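Setting up the hand-held pair for jar work
Section 6: Grip slips, lost closures, and what to do about them

Last updated Sep 2, 2026

If you got here from the fault table, you probably have a jar that slid out of the fingers, or a log full of code 159. I've had both. Most of this section comes out of one bad stretch in February, when our Drirklow hand-held pair started dropping spice jars at our Erkville bench and I spent far too long blaming the software.

What went wrong for me: the left tool reported a full close while the fingers still had a gap between them. The encoder zero had drifted, so the tool thought it was squeezing and it wasn't. I'd lift, the jar would hang there for a moment, and then down it went. One of them broke on the floor. Powder in the finger slides, glass under the bench mat, afternoon gone.

CAUTION: If glass breaks anywhere near the tools, stop recording and unplug both of them before you reach in. The fingers can still close on your hand if the trigger gets bumped. Wear gloves, and vacuum the slides – don't blow them out, or you'll push the grit deeper.

Checking the grip at the jar

1. Put the jar upright on the tray. Use a jar you don't care about.
2. Bring the fingers in from the front, low, so they land on the glass body and stay off the lid. Plastic lids turn under pressure, and a flip tab will catch on a finger if you come in high.
3. Close slowly until you feel contact, then stop. Read the grip value on the Tanner monitor page.
4. Do the same with a metal-lidded jar. The two readings should be close if the jars are the same width.
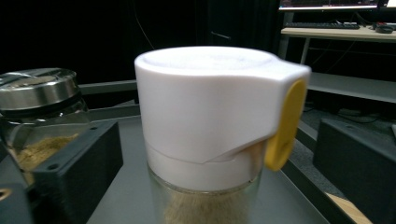
Flip-tab lid and metal screw lid at the tray. Keep the fingers below both.

Note: If your reading jumps around while you're holding still, check the cable first. I replaced a perfectly good finger block before I noticed my connector was only half seated. (Yes, I'm still a little sore about it.)

Re-zeroing the fingers

You want clear table for this one. Move anything breakable well out of the way of the fingers, and don't try it over the tray, because the rails are just the right height to snag a finger on the way out.

1. Open the fingers all the way and let go of the trigger.
2. On the monitor page, choose Service, then Finger zero.
3. Wait for the open reading to settle. On my unit it sits at 822. Yours may be different, so write it down the first time everything works and tape it up near the bench.
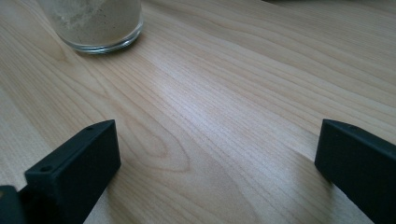
4. Close the fingers on nothing, gently, until the pads touch. Hold for 6 seconds.
5. Press Save, then open and close a couple of times. The closed reading should come back to zero each time.
6. If it doesn't, look at the screws on top of the finger blocks. A loose block shifts a tiny bit under load, and the zero goes with it. Snug them up by hand and start over from step 1.

CAUTION: Don't crank those screws. The blocks are plastic and the threads strip easily. I went through two blocks that way and then waited ages for Gumovholm to ship new ones.

Running both tools together

Once each tool passes by itself, try them as a pair. Here's the order I use now:

1. Route the cables so they run away from your feet and don't pull on your wrists. A tugged cable was behind most of my code 159 dropouts.
2. Stand one capped jar on the flat floor of the tray.
3. Start a short test recording with both tools up over the table, apart from each other.
4. Lift with one tool, set down, and repeat with the other. Keep the lift low. If it's going to slip, let it slip an inch above the tray.
5. Stop at the first slip and re-zero that tool. Don't finish the run just to finish it – you'll throw the data away later anyhow, and you may lose a jar too.
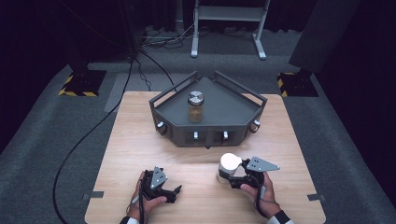 Reader comment from the Erkville bench: We followed the re-zero steps and the slips went away, but code 159 kept coming back on the right tool until we swapped its cable. Might be worth telling people to try the left cable on the right tool before they touch any screws. If the code moves with the cable, there's your answer.

Good tip, and I've started doing it that way myself. Unplug both tools before you swap, and run the finger zero again on each of them afterward. If the code stays on the same tool with either cable, skip ahead to Section 7 and check the connector pins.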